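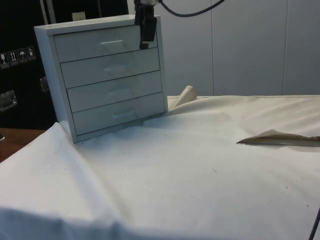 Week 5: Holdout Data and Model Drift
Instructor: Hilde Vermeulen

Split the customer file before you look at any of it. In the Padilla set we keep 29 percent back for testing and do not touch it until the model is final.

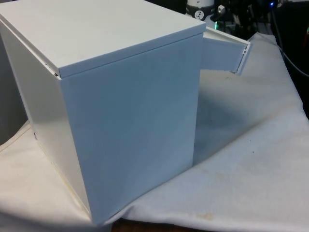 Checking for drift
A churn model fitted in January may score poorly by fall. Compare the score distribution for new customers with the one from training. If the two differ, look at the inputs first. A changed billing code is a common cause.

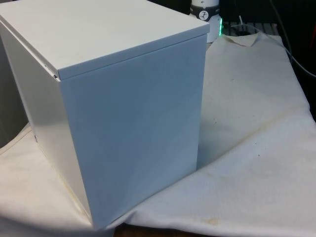 Reading time: 2 minutes

Lift is the response rate in the top group divided by the overall rate. Report it on the test set only. For lab, run the Malura script with 38 trees and bring your lift table. Questions go to Teun Dewulf.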